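Guide de mise en service – Adoucisseur d'eau Nalden Evura
Chapitre 3 : première régénération et réglage de la dureté 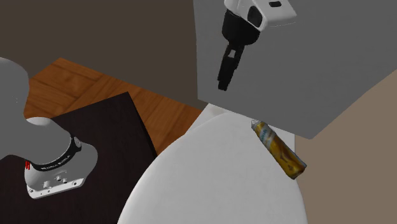 Fig. 7 – Sol en bois et abattant blanc.

Votre Evura est raccordé, bravo, le plus long est fait ! Reste l'étape la plus agréable : régler l'appareil sur l'eau de chez vous. Prévoyez un moment au calme et gardez la bandelette de test à portée de main.

3.1 Remplir le bac à sel

1. Ouvrez le capot et vérifiez que le flotteur bouge librement.
2. Versez 15 kg de sel en pastilles. N'utilisez ni sel de cuisine ni sel de déneigement.
3. Refermez le capot jusqu'au déclic.

Remarque : le sel Dumero en pastilles convient très bien. Les blocs, eux, ne passent pas dans le bac de l'Evura.

3.2 Régler la dureté

1. Ouvrez le robinet d'eau froide de la cuisine et laissez couler une minute.
2. Trempez la bandelette, puis comparez la couleur au nuancier glissé dans la pochette du guide.
3. Appuyez sur MENU, choisissez DURETÉ et entrez la valeur lue.
4. Validez avec OK. L'écran affiche la capacité en litres avant la prochaine régénération (par exemple 1 369).

Si vous hésitez entre deux teintes, prenez la plus foncée – vous pourrez toujours affiner le réglage dans quelques semaines.

3.3 Lancer la première régénération

1. Ouvrez lentement la vanne d'arrivée, d'abord à moitié, puis à fond.
2. Maintenez la touche REGEN enfoncée pendant sept secondes.
3. Laissez le cycle aller à son terme sans tirer d'eau. Un bruit d'écoulement à l'évacuation est tout à fait normal.

Attention : ne débranchez jamais l'appareil pendant un cycle. En cas de coupure de courant, le code 186 apparaît à l'écran ; appuyez sur OK et recommencez au point 2.

Une fois le cycle terminé, faites couler l'eau chaude quelques minutes, puis savonnez-vous les mains : la mousse vient tout de suite, c'est un vrai plaisir !

Pour programmer les régénérations de nuit, passez au chapitre 4.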